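Chapter 4
Streets, Kerbs and Where the Rain Goes

Start with the road outside your own door. Most people never look at it. Grey surface, a kerb, a gutter, maybe a drain. All of it is there to move two things - traffic and water - and this chapter is mostly about the water.

A road is hardly ever flat. The middle sits a little higher than the sides, and the fall is called the camber. Rain runs off to the edge, meets the kerb, turns and follows the gutter downhill to the next drain. Simple enough on paper. Less simple in November, with leaves.
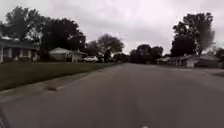

Grass helps. A mown lawn soaks up a fair bit before any of it reaches the kerb, though less than you would think if the soil is packed hard. Roofs and driveways soak up next to nothing. So a street of low houses with wide lawns behaves very diffrently from a terrace with paved yards, even in the same storm.

Arwel Kemeys walked every street on the east side of Clemirthorpe one autumn and logged 612 drains. Of these 70 were blocked. His survey sheets come back in Section 4.3, so keep a copy handy.

Before you read on: a notebook, a tape measure, a pencil that works in the wet. Stay on the pavement or the verge. Sketch the kerb line first, then then the drains, then arrows for the slope.

Key words: camber, gutter, run-off, inlet, verge.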